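Warken Heritage and Remembrance Association
Minutes of the Management Meeting held on 19 Jun 2022
Soronell Hall, Upper Meeting Room

Present: Lamduan Kongkaew (Chair), Prasert Hemmin (Secretary), Decha Kamolrat (Archive), Mawar Pillai (Schools and Young Families), Manee Khamphan (Events)

1. Minutes of the previous meeting
The minutes were agreed as a correct record and signed by the Chair. Under matters arising, the Secretary confirmed that the letter to Soronell Hall about the broken stair light had been sent. No reply had been received.

2. Naming of the annual commemoration
The Chair introduced the paper circulated before the meeting. The event had been called the Settlers' Evening since it was first held, and several families had written to say that the name did not reflect the experience of those who came to Warken from the Thammasiri district under the labour contracts. Many of them had not regarded themselves as settlers at all.

Mr Kamolrat reported that the earliest programme in the archive used the words "Evening of Arrival", in Thai and in English, and that the present name first appeared on a printed ticket some years later. He had found no record of a decision to change it. Ms Pillai said that the older name would be easier to explain to children. Ms Khamphan was concerned that the banner and the printed stationery would have to be replaced, and asked that any change wait until present stocks were used.

It was AGREED that the name "Evening of Arrival" be restored from next year's event, and that existing stationery be used up in the meantime. Mr Hemmin asked that his abstention be recorded.

3. Oral history recordings
Mr Kamolrat reported that 52 interviews had now been recorded and that 3 remained to be transcribed. Two families had asked for passages to be withheld during the lifetime of the speaker, and this had been done. The transcripts ran to 653 pages in all and would need a proper index before they could be opened to readers.
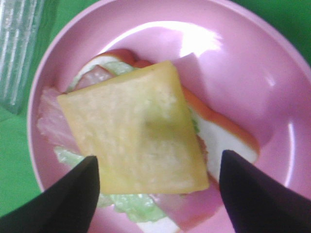
The Chair asked whether the index could be prepared by members. Mr Kamolrat thought not, as place names had been spelt in many different ways and the work called for someone who read both languages with ease. He had approached Ciltska, the firm which bound the earlier volumes, and they were willing to quote for indexing and binding together. It was AGREED that a written quotation be obtained and brought to the next meeting.

Action: Decha Kamolrat

4. Schools and young families
Ms Pillai reported that two primary schools had asked for a speaker in the autumn term. She proposed that the talk be shortened and that the section on the contract years be rewritten in plainer language, with the map of the journey kept in. Members discussed how far the harder parts of the story should be told to the youngest classes. The Chair felt that the separation of families should be mentioned in every version. This was generally supported, and Ms Pillai undertook to circulate a draft.

Action: Mawar Pillai

5. Memorial stone
Mr Hemmin reported that the lettering on the north face had been inspected. Two surnames were worn – Kongkaew and one other, which could not be read with certainty – and the mason advised recutting before winter. Mr Kamolrat would check the second name against the passenger list. The Chair declared an interest in the first and took no part in the vote. Recutting was APPROVED.

Action: Prasert Hemmin, Decha Kamolrat

6. Arrangements for this year's event
Ms Khamphan confirmed that the lower hall had been reserved and that 100 invitations would be posted before the end of June. The order of proceedings would be as last year, except that the reading of names would come before the meal. A request from a member to sell raffle tickets during the evening was declined.

7. Any other business
Ms Khamphan asked that the display case in the entrance be kept locked. Noted.

The date of the next meeting would be notified by the Secretary.

Prasert Hemmin
Secretary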